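Winter hours and lesson changes at the Bratden range

The hitting bays at Bratden will stay on winter hours through the end of the season. Doors open at 9 a.m. on weekdays and 8 a.m. on weekends, and the last bucket is sold one hour before closing. The putting green is open whenever the ground is not frozen. Please check the sign by the gate before walking out.

Lesson bookings have moved to a new calendar as of 19 Feb 2020. A single lesson is now 45 minutes. The old half-hour slot left little time to hit balls after the talking was done, and several of you said so on the December survey. Packages bought before the change will be honored at the old price, and each remaining half-hour lesson counts as one full lesson under the new system.

Herman Osman will teach the short game clinic again this year. It covers chips, pitches and bunker shots from 50 yards in. Bring a sand wedge, a putter and one club you normally chip with. Groups are limited to six players, and the clinic is open to all handicaps.

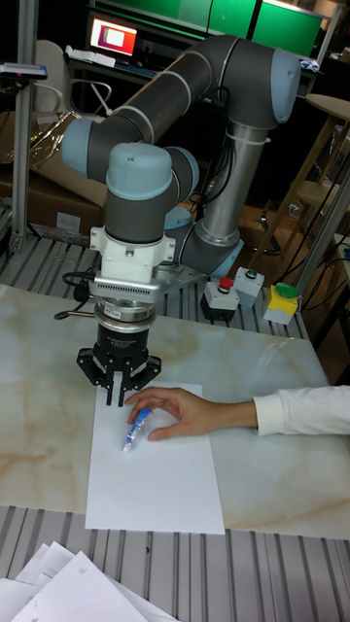

Robot arm with a two-finger gripper over a sheet of paper.

A few notes from the clinic for those who missed it in the fall. Most players set up to a chip with the weight too far back and then try to lift the ball. Put more weight on the front foot, keep the hands slightly ahead, and let the loft of the club do the work. Pick a landing spot before you pick a club. On a slow green you can carry the ball farther — on a fast one, land it just over the fringe and let it roll.

For practice at home, a towel on the lawn is enough. Hit ten balls at it from one spot, move back three steps and hit ten more. Keep track of how many land on the towel and bring the numbers to your next lesson.

The Gurna nine-hole league starts when the course opens in the spring. Teams are two players, alternate shot, and substitutes are allowed with a day's notice. The course is playing at 2,848 yards from the middle tees this year after the fourth tee was moved back. The entry fee is $640 per team and covers greens fees, range balls before each round and the closing dinner. Carts are extra.

Wibisono Golf Repair will be in the shop on the first Saturday of each month to regrip clubs. Leave your clubs at the counter with your name and the grip size you want, and they will be ready the same afternoon. 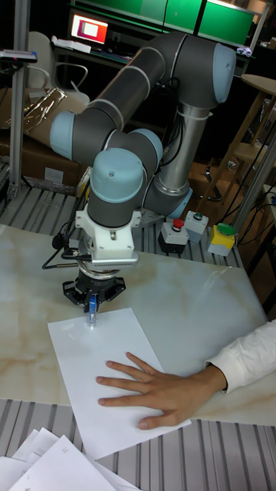 Can I switch partners after the league starts?
You can switch once, before the third week, as long as both players agree and the new partner has a current handicap. Scores already posted stay with the team.

League forms are at the counter in the shop.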